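Search posts

Orley has put arms on egg packing and says it frees people up. Freed up for what? Erdal Aydoğan asked in April. Still waiting.

The job, for anyone who's never done it: egg, cup, next egg.

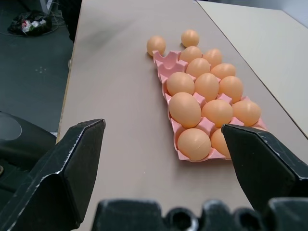
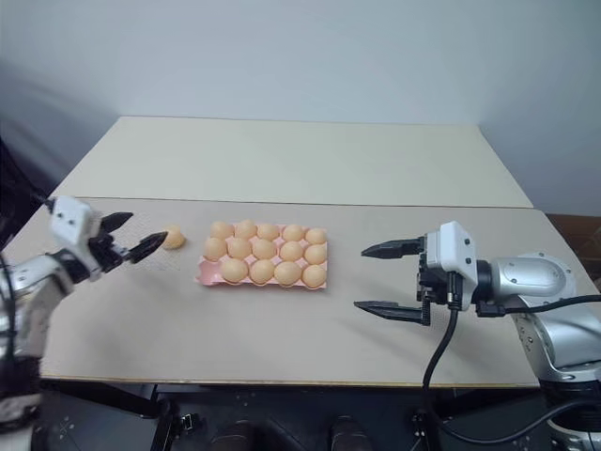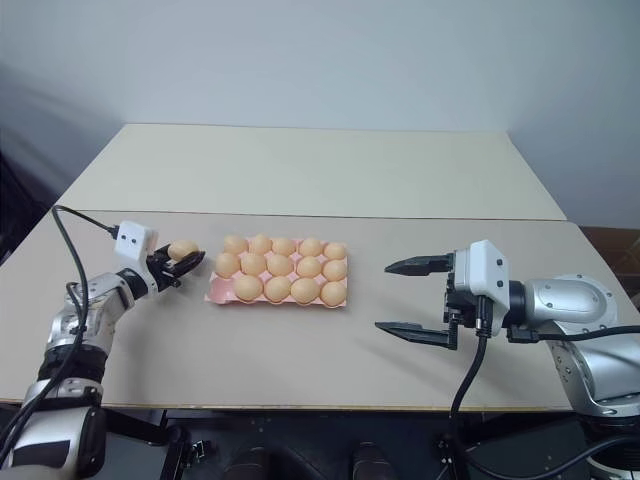 I did trays for years and my wrists would happily hand it over. My rent wouldn't.

They quote 3,391 eggs. Over how long? With how many people standing by? Not in the leaflet.

What changes so far: 12 of us now "supervise". Same pay, more standing, less chat.

Ask me again after the next rota.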